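Haslam Mill Voices: second progress report to the Fomidwood Fund

Hi Gemma,

You asked for a proper update this time instead of my three-line emails, so get yourself a coffee. I'll go through the tapes, then the transcripts, then the listening evenings, then the money, and after that there are a couple of things I need you to say yes or no to.

Quick recap for anyone at your end who's new to us. When the Haslam woolen mill shut, Lionel Sedgwick went around Clollstead with a cassette recorder and talked to everybody who'd let him in the door. Spinners, dyers, the women from the mending room, the man who drove the coal truck. He kept going for years. The tapes went into shoeboxes and the shoeboxes went into his attic, and your grant is paying for us to get them out of the shoeboxes and into a form that people can listen to.

Where the tapes are

There are 372 cassettes in all. We've now copied 238 of them, both sides, checked all the way through. That's a bit ahead of the schedule I gave you, and I'm going to enjoy saying so while it lasts, given that what's left includes the box that got damp. Lionel calls it the bad box. Some of the cassettes in there have labels that have slid right off, and on a few of them the little felt pad behind the tape has come unglued. You can fix that (you move the whole reel into a new shell, with tiny screws and a lot of muttering), but it's slow, and I'd put us at four or five a day on those when we've been doing a dozen of the good ones.

The nice surprise has been the sound. Lionel had the sense to put the recorder on a folded towel every time, and you can hear the difference between his tapes and the handful his cousin made, which are mostly table. Kitchen clocks come through beautifully. So does a budgie on Mrs. Ansty's tape, both sides, start to finish, and I'm sorry to say it has more to tell us than she does for the first ten minutes.

We do the copying at real speed. I know there's a way to run them at double, and we tried it, and the voices came out with a kind of fizz on the S sounds that I couldn't stand. So it's one hour of tape to one hour of somebody's life. I do mine in the evening with the mending.
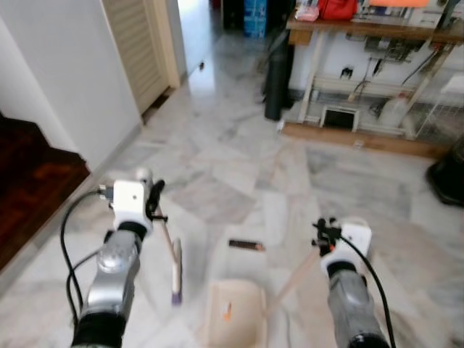
The listening evenings have turned into the part of the project I think about most, and I hadn't expected that. We play twenty minutes of tape, stop, and people talk, and then we play some more. The first one was lovely and almost impossible to hear. That floor is pale marble tile, and it's very handsome, and a recorded voice goes straight down into it and comes back up as soup. Sandra Tunstall brought her two hall rugs for the second evening and we hung a quilt behind the speaker, and it made all the difference. I'd like to buy a couple of heavy rugs of our own, which I've put under the money section, and then Sandra can have her hallway back.

People have been generous. At the second evening we played the dye house tape, the one where Walter explains how you judged a blue by holding the wet wool up to the north window, and a woman at the back said "that's my dad" in quite an ordinary voice. She'd come with a neighbor and had no idea he'd been recorded. We stopped for a while after that. She has a copy now, and she's lent us a photograph of him at the vats that I'd love to see in the booklet if the budget stretches.

I should say that not everything that gets said at these evenings is warm. There's a long-running disagreement about the walkout, and who went back in first, and two of the tapes flatly contradict each other. We played them one after the other. A few folks told me afterward I shouldn't have. I still think it was right, but I'd do it differently next time, with more of a word up front and a longer break for tea.

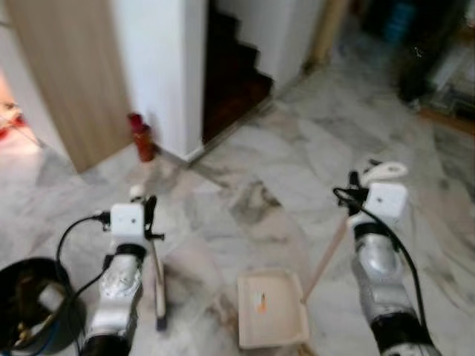
Transcripts, then. We've finished 94 of them, and by finished I mean typed, checked against the tape by a second person, and entered in Toledia with the names and places tagged. Another stack is typed but waiting on that second listen. I'm holding firm on the second listen. On one tape the first typist had "the manager was a Baptist" and the second listener had something a good deal shorter and ruder, and it was the second one.

Toledia itself is fine now. I was grumpy about it in my last email and I take most of that back. Once Sandra Holroyd worked out that you have to save the tags before you save the page, we stopped losing afternoons. I'm still not fond of the search. If you look for "carding" you also get every birthday card anybody mentions, and in this town people mention them a lot.

(You'll have noticed there are two Sandras. Tunstall is rugs and refreshments, Holroyd is typing and Toledia. They answer to their last names on tape days.)

The harder part of transcribing is the mill words. Lionel knows most of them and he's been patient about the phone calls, but some of the terms were only ever used in one room of one building. The menders had their own word for a knot that was too small to fix and too big to leave. They say it on four different tapes and we've got four different spellings. I've started a word list, a plain document with the word, who said it, which tape, and our best guess at the meaning. It wasn't in the plan we sent you. I'd like to print it as the back pages of the booklet, and I think it may end up being what people turn to first.

Permissions

This is the slow one, and I want to be open with you about it. Lionel got a signature from nearly everyone at the time, but what they signed was half a sheet of paper saying he could "keep the recording and use it for history." That was fine for a shoebox. I don't think it's fine for a website. So we're writing to families one at a time, and so far most people have said yes, a few have said yes but not the bit about Uncle Ray, and one has said no. The no is coming out completely and I've already pulled it from the shared drive.

Where we can't find any family, my suggestion is that the tape can be listened to in person but doesn't go online for now. I've looked at how other small collections handle it and they seem to land in the same place. Tell me if Fomidwood has a rule on this, and if it does, please tell me soon.
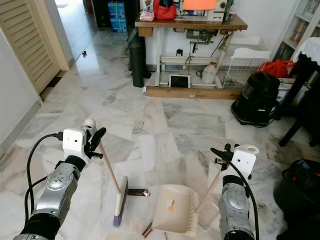 I've also had a go at sorting the tapes into subjects, which I promised you and then put off. My first try had far too many headings. The current version has work, wages, accidents, strikes, food, courting, weather and the dog. The dog was called Major, he belonged to the night watchman, and he turns up so often that it seemed silly to pretend he was a footnote. If your board would like a more dignified heading I'm willing to file him under "security."

The schools piece is behind. I'd hoped to have a class pack ready by June with six short clips and some things to talk about, and what I've got is six short clips. The fifth grade teacher who was keen has moved to another school, and her replacement is perfectly nice but wants to see the whole thing before she gives up a lesson, and I can't blame her. I'm now aiming for the fall. The clips themselves are good. There's one of a woman describing her first morning at fourteen, the noise of it, and how she learned to lip-read inside of a week, and I can't imagine a ten-year-old being bored by that.

Money

The spreadsheet is attached separately, so I'll just pull out what's changed.

The second cassette deck needed new belts and a new head, and it came to less than a replacement would have. We're under on blank media, as almost nobody wants a disc anymore and they'd all like a link. We're over on postage, thanks to the permission letters, which go out with a stamped envelope inside. I'm sure that's why we get them back.

What I'd like to do is move $500 from the blank media line and spend it on the two rugs for the listening evenings, with whatever is left going toward extra pages in the booklet. It doesn't change the total. If you need that on a form, send me the form. 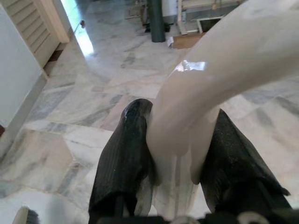
Close-up: smooth, off-white and curved.

What's next

The bad box, mainly. I want to get through it while Lionel can still sit with us and say who's talking, given how many of those labels have come adrift. He's doing fine, but the stairs bother him and he'd sooner come in the mornings, so we've moved our tape day to Wednesday at ten and he gets the good chair.

After that it's a third listening evening, on the mending room this time. Several of the women who worked there are still in town and I'm trying to talk two of them into coming up front with a piece of cloth and showing us how it was done. One has said she will if the other will — the other hasn't called me back. I'll keep trying.

Then the booklet. I have a rough first chapter that's too long and too much about me discovering the tapes, and I'm going to cut most of it and start with the voices. You can see it when it's shorter.

So, the things I need from you: a yes or no on moving the $500, anything you have in the way of rules about tapes where no family can be found, and whether you'd like to come to the mending room evening. You'd be very welcome. Bring a cushion, the chairs are hard, and don't sit behind the quilt or you won't hear a word.

Warmly,
Imogen Goodall
Haslam Mill Voices, Clollstead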